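Shelf notebook, snack aisle
January, entry by Gyu-bin Yeo
3 comments · 20 shares

Started before 9 in the morning. I-seul Woo had already put the price rail back on the low shelf, so I could begin with the bags directly. Plan for today: decide how to face the potato chips on the upper board, and check what a customer can take with one basket without bending too much.
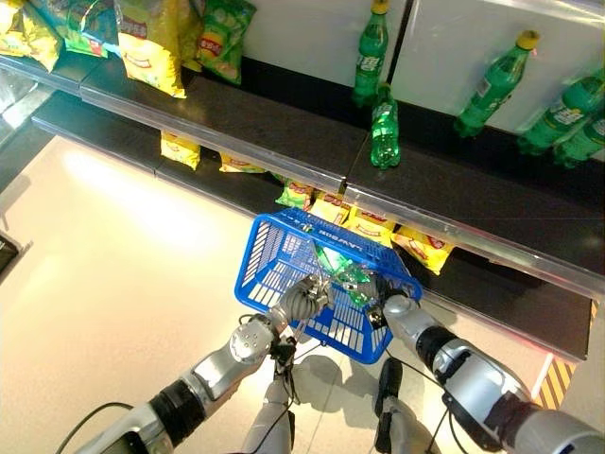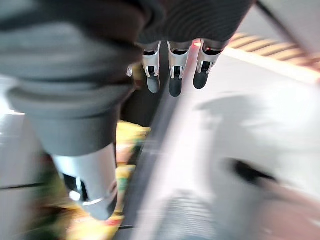

The bags are still my main problem. When they lean on the back of the shelf they look good from the front, but after one bag is taken the neighbor slides into the gap and its label turns away. I tried a small card divider from Vilela. It holds the bag, but it also hides the edge of the print, and I-seul does not like how it looks. I agree with her, a little.

Second try was to put the bags closer together. This is better. They support each other and I did not need the divider. But then it is hard to put the fingers between two bags, and people will pull from the top corner, where the bag is full of air. I pulled 28 times from the corner and the next bag fell forward in most of the pulls after the first few. I should have written the exact number and I did not. Tomorrow I write it.

Depth of the board: I want 20 mm more. I asked Rernwood if they have the same low unit with a deeper top. They answered that they have one, but only in light gray, and ours is dark. I-seul says the dark one makes the yellow bags easier to see from far, and we should keep it.

About the basket. The mesh type is good for us because the cashier can see a bottle from the side also. A round bottle rolls when the basket is not level, so if chips are put in the same basket, they should go in after the bottle and on top. I know this is common sense, but it is not written in the Fuvodetti staff sheet and I think it must be there. I will send them one sentence.

Height note: the top board is 66 cm from the floor, measured at the front edge. I measured two times because the old page says another value. Old page is wrong, please do not use it.

To do:
- count the falls correctly, same pull, same corner
- ask Jurumano for the price of 123 short label strips
- new tape for the floor line, the old one is lifting
- give I-seul her ruler back

Stopped at lunch.

Recent entries
Label strips, second sample
Where to stand the basket stack
Low shelf: first assembly notes
Drinks side, bottle spacing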